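Chapter 4
The Counter: Working Space and Parking Space

By now you've emptied at least one cupboard and probably found something in it you'd forgotten you owned (mine was a fondue set, and I don't even like fondue). Cupboards are the easy part, though. You can shut the door on a cupboard. The counter is out there all day, and every person who walks through the kitchen puts something down on it.

In this chapter you will learn to
tell working space from parking space
choose a home spot for your board and your mixing bowl
group the things that stay out
run the evening reset from Chapter 2 on a real counter

Key terms: working space, parking space, home spot, back row, reset

4.1 Where does the work happen?

When I taught my first home management class at Venwood, I asked everybody to draw their kitchen counter from memory. I got beautiful drawings. Sinks, stoves, windows, even a cat. What I hardly got at all was an empty patch to chop an onion on. People remembered the things and forgot the gaps, and the gaps are where we cook!

So let's start with a measurement. Get a tape and find the longest stretch of your counter between two things that can't move, such as the sink and the stove. Write it down. Now measure the longest stretch you could use this minute without picking anything up. In my old apartment the first number was 60 inches and the second was 6. I was making dinner every night on a strip about as generous as a paperback, and I blamed the apartment.

Working space is the part of the counter where your hands do something: chop, stir, roll, pour. Parking space is where things stand between uses. Both are fine and every kitchen needs both. Trouble starts when the parking creeps forward, a mug at a time, until you're slicing bread on top of the mail.

4.2 The board marks the spot

My favorite way to protect working space is to give it a marker, and the best marker I know is a cutting board left out flat. A board says "work goes on in this place" more clearly than any label. Set the bowl you use most on top of it and you've got a little station, ready to go. The taller and less urgent things can line up along the wall behind, in what I call the back row. 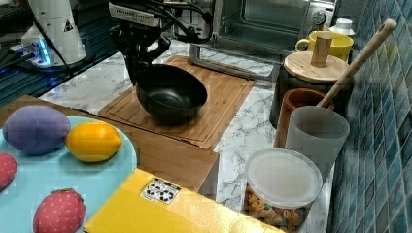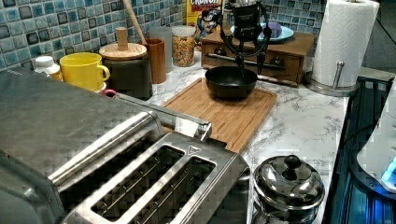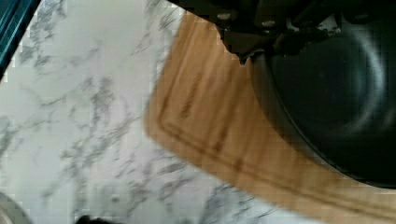
I like a board with a groove around it for this job. The groove catches tomato juice, of course, but it also gives you a boundary you can see, and I find that students keep inside a line without being told. If yours is plain, don't run out and buy another. A folded dish towel beside it does nearly as well for the drips.

Which way should the board lie? Textbooks (including an earlier edition of this one) used to say square to the counter edge, always. I've loosened up. Stand at your counter with a knife in your hand and notice where your elbow wants to go. Plenty of people are more comfortable with the board on a slant, and a comfortable board gets used.

The bowl is a different matter. It lives on the board only while the board is resting. Once you start to chop, it moves to the side of your free hand, close enough to sweep things into. Practice this a few times with nothing in it – it feels silly, and then it becomes a habit.

4.3 The back row

Now for everything else. Cereal, pasta, mugs, the toaster, wooden spoons. You'll hear people say that a tidy counter is a bare one. I don't agree, and neither did the families in our Grinetden kitchen project, who cleared everything away in November and had most of it back out by the holidays. If you eat cereal every morning, the cereal can stay.

What I ask is that each thing in the back row passes the daily test: did somebody in the house use it yesterday, or will they use it today? Toaster, usually yes. Waffle iron, be serious.

Try It 4.1

Take everything in your own back row and set it on the table. Wipe the counter. Put back only what passes the daily test, tallest against the wall, and leave the rest on the table until the evening reset. Then measure your working space again and write the new number next to the old one.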